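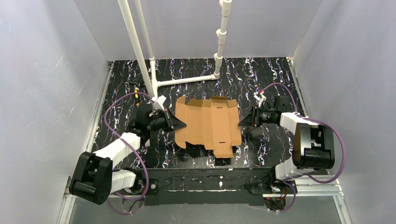 **Greseck Pocket Map & Visitor Guide, folded edition**
Bulk packs for hotels, guest houses and rental offices

We've carried Greseck's maps for a while, and we wrote this page ourselves because the publisher's own blurb calls the guide "the only one your guests will ever need." It's a folding map with a small guidebook glued inside the cover. Some front desks go through a carton a month. Others still have last year's under the counter.

## What you get

- One sheet map, printed both sides, town plan on the front and the coast road on the back
- A stapled guide of 69 pages, text in English only
- Card cover with a blank panel for your stamp or sticker
- Packed flat in cartons of 500

The map is good. Street names are set large enough to read in a parked car at dusk, and the one-way streets are marked correctly in the old town, where the free tourist office map still gets two of them wrong. The coast road side is less useful. It's drawn at a scale that makes every beach look like a short walk from the last one, and guests do come back and complain.

The guide is mixed. Bus routes, ferry times and the page on tipping are worth having. The restaurant section is paid listings. Greseck says so in small type on the inside back cover, and we think it should be at the top of the section. If a place is missing, that may only mean it didn't buy a space.

## Paper and folding

Greseck describes the sheet as "tear-resistant." We'd call it decent coated paper. The copy in our delivery van split at the center fold after a few weeks of being opened the wrong way. If you need something that will survive a beach bag, look at the Mustar laminated map, which costs more and shows fewer side streets.

The guide pages take ballpoint but not felt tip, which smears.

## Custom covers

You can have your name and logo printed on the front panel. The minimum is 2,000 copies, and we'd talk most small hotels out of it. Prices and ferry times go stale, and you can't send printed copies back. A rubber stamp on the blank panel does the same job.

Proofs come by email. Check your phone number yourself, digit by digit. Greseck's proofreading covers its own pages only.

## About those reader numbers

The sales sheet says each copy is read by 4 people. We asked how that was worked out and were told it was "industry standard." We wouldn't plan an ad budget around it.

## Ordering

Cartons ship from our warehouse. Custom covers ship from the printer and take longer, especially if you order after October. The new edition normally arrives in December, so ask us in November before buying a full carton of the old one.

Unopened cartons of the current edition can be returned. Opened cartons, custom covers and past editions can't.

**Also in this section:** Mustar Laminated Road Map · Climia Counter Rack, wire · Greseck Dining Magazine (mostly ads)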